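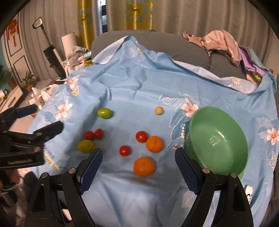
Mixed fruit and cherry tomatoes on the sheet, green basin at right

Sorting fruit on a bed sheet: how do I stop everything rolling, and what goes back in the basin?

Posted by Jhair Salazar

I sort the week's fruit on an old floral sheet pulled up over the sofa, then put it in a plastic basin. Two problems.

First, the round items roll. Cherry tomatoes are the worst, tangerines second. The flat part of the sheet is fine until I pick something up, then the fabric pulls and two or three others start moving toward the nearest low spot.

Second, I have been putting everything in the same basin: tangerines, tomatoes, a green citrus or two. The tomatoes at the bottom split by the third day. The basin is a Todine, 46 cm on the long side, smooth inside. The kitchen counter is 26 inches wide and mostly taken up by the dish rack, so moving the job there is not practical. Room temperature in November is on the cool side.

Is there a better surface, and should the tomatoes be kept separate?

Marham_pantry

Separate them. Cherry tomatoes have thin skin and will not carry the weight of citrus. A tangerine is several times heavier than a cherry tomato, and a basin with a curved floor pushes everything toward the center, so the load ends up on whatever went in first.

Order of work:
Pull the sheet flat and tuck the slack behind the seat cushion.
Lay a folded bath towel under the sheet in the sorting area. The pile gives enough to hold a tomato in place.
Pick out the tomatoes first and put them in a shallow dish, one layer, stem end down.
Check the citrus for soft spots by pressing near the stem. Soft ones get eaten that day.
Citrus goes in the basin last, no more than two layers deep.

Tipping the basin on its side with the opening toward the fruit also works – you can roll the tangerines in without lifting them. Set it upright before it gets heavy.

cuervo77

just use a tray with a rim. I don't see why it needs a sheet at all

Unuveo

The towel advice is good. I would add that any fruit you rinse should be dried before it goes in. A smooth plastic basin does not drain, and water collects under the bottom layer. I line mine with a dish towel and change it when it feels damp. Limes and other green citrus can go in with the tangerines. If the tomatoes are fully red and you have more than you can eat in a few days, put the extra in the refrigerator – the texture suffers a little but they last longer.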